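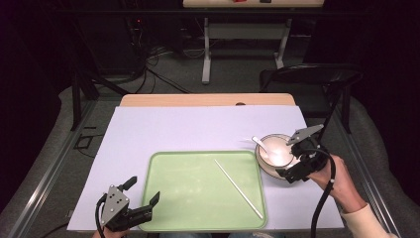
How long does pancake batter keep in the fridge?

Fitholm Kitchen Help
Posted in October by likow_lunch
Search all topics Go

My recipe says rest it 20 minutes. Mine has rested 3 days. It's gray on top and I'm having second thoughts.

sarkport_sue
Gray is mostly the flour oxidizing. The 3 days bother me more, assuming there's egg and milk in it. I stop at two, covered. Toss it and spend a dollar on a new batch.

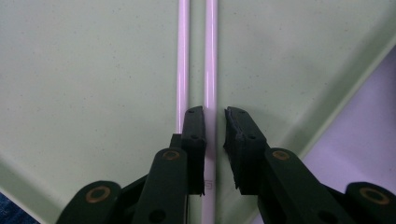

White sticks on the green tray

oldgriddle
My uncle kept his for a week and he's fine, apart from his personality.

zarins_fan
Mix the dry stuff ahead and add the wet in the morning. Takes 5 minutes.

Related
Can I freeze batter?
Flat pancakes, new baking powder
Sour milk vs. buttermilk (342 views)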